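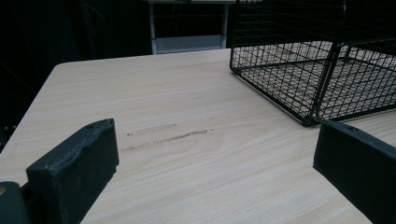
Black fingers over the test table, with the wire basket behind.

Most gripper comparisons start with payload. I think they should start with the fingers, and with whoever has to hold the thing all afternoon.

In May we tried two hand-held sets, one from Clurkau and one from Drorneo, on the same job: a tumbler and a wire basket. Obsa Mekonnen did 107 runs with each. On paper the Drorneo wins easily. It closes faster and costs less. By run 12 Obsa wanted the other one back, and I agree with him.

A basket punishes a thick finger. The walls are close, the mesh catches an edge, and a tall cup leaves little room on one side. 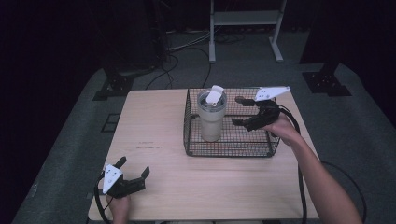 Natnael Abera argues that a camera with a wider view would fix most of this. I doubt it. A better view tells you sooner that the finger won't fit — it doesn't make the finger thinner.

So my advice to anyone buying is dull. Borrow both, use your own basket and your own cup, and leave the spec sheet until afterwards. We are keeping the Clurkau set, and I would still like narrower tips for it.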